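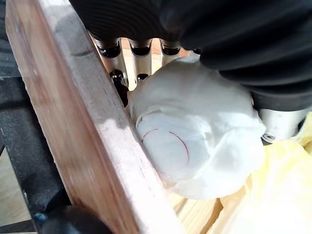
Seven weeks into our podcast campaign and I have finally been asked to write the wiki page for Getholm, the dwarf who sold the party a boat and then stole it back. It is already longer than the page for the actual villain.

Main difficulty: Sem De Haan, who runs the game, has given Getholm three different dead brothers. All of them are called Hermans. The wiki wants one link per brother.

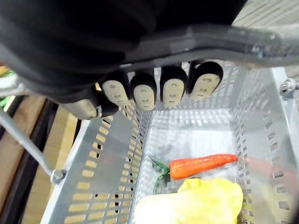 Getholm's weapon is listed as a "war sieve", which came out of a bad dice roll in episode 4 and has never been explained. I've been trying to draw it for the page. My best attempt looks like a grey metal basket full of holes, much like the one up there, and in the story it has killed a duke. Under "Damage" I have put "varies".

Someone has edited his age to 2644. Someone else has put it back to 2000 with the note "be serious". I have locked the page.
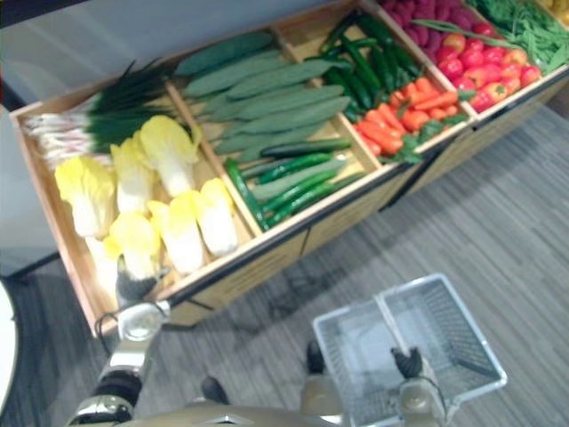
Rodside, Sep 2, 2018

Recorded the harbour episode this afternoon. Getholm came back, apologised for the boat, and sold the party a second one. They paid full price. Our paladin asked for a receipt and got it, signed Hermans.

So that's a fourth Hermans, possibly alive. Sem refuses to say. I have started a disambiguation page.

The new boat is called the Pravex. It has no sail and the party left port in it anyway, singing. Episode's up in January if the editing goes the way it usually does.

Please stop adding "handsome" to the infobox. I know which of you it is, and you play Getholm's horse.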